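Week 6 notes: mixed boxes, and why the advice on them is mostly guesswork

Household Goods and Storage, Saturday section. Read before the session. Heidrun Hofstetter's chapter on small containers is still the assigned text, and I still disagree with half of it.

## 1. What counts as a mixed box

A mixed box holds goods of different kinds: food with cloth, gifts with papers. Retail shippers try to avoid it. Households do it all the time, usually in whatever carton is nearest. The packing guides we looked at last week (Grusitz and Barros) treat the mixed box as a mistake to be fixed. Neither one says what the mistake costs. I went through both twice and found one complaint about crushed crackers.

The standard rules, as you'll meet them in the reading:

- heavy on the bottom, light on top
- food apart from fabric
- tall items at the back
- fill every gap
- label the outside before you close the flaps

The first is sound. The second depends on whether the food is sealed, and neither guide asks. The third is really a rule about open boxes that people reach into, and it has wandered into the chapters on shipping, where the box is closed and has no back.

"Fill every gap" deserves the most suspicion. Hofstetter wants crumpled paper in any space wider than a finger. Where does the finger come from? Her own source is a warehouse leaflet about glassware. Snack bags already have air in them. Stuff paper hard against a bag of chips and you may do the damage you were trying to prevent.

## 2. Reading a box from above

Most of what we know about home packing comes from people describing their boxes afterward, and people tidy up their descriptions. I would sooner look at a box with the flaps open. 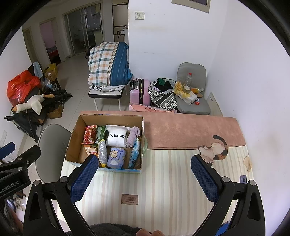 *Fig. 6.1. Open carton on a tablecloth: snack package at the back left, folded cloth and a folded "NMAX" item among the contents, other packages toward the front.*

Try the rules on Fig. 6.1. The red snack package is standing up at the back left, so a Barros reader would give it a point for "tall at the back." Fine, but we don't know that anyone meant it. Food and cloth share the carton, so the same reader takes the point away again. I can't see what harm has been done.

The lavender folded cloth interests me more. Folded cloth can work as padding, and last year half the class wrote that it "protects" the things next to it. Maybe. From above you can tell where it lies and that it is folded. You can't tell what is under it, or whether the bottom of the box follows any rule at all. Please keep those apart in your own write-ups.

## 3. The Limitport numbers

You will see the Limitport survey quoted everywhere. It sent out 3000 forms and reports 2841 returned, a rate I find hard to believe for a mailed form about cartons. Afiq Mandagi wrote to ask how returns were logged and got a brochure back. Until someone shows us the log, use the survey for its wording and leave the percentages alone.

The Roltico checklist is no better. It has 17 items, and several are the same item twice ("check the base," "make sure the base is sound"). Cross out the repeats before you use it for the exercise.

## 4. Exercise

Pack one small carton at home with things you would really send to someone, including at least one food and one fabric item. Leave it open and make notes from above, then unpack it and make notes again.

Bring both sets. One page each, handwritten is fine. Mark any sentence in the first set that the second set proved wrong. If there aren't any, look again at what you wrote about the bottom layer.

Skip Hofstetter's scoring table. It gives extra credit for matching colors.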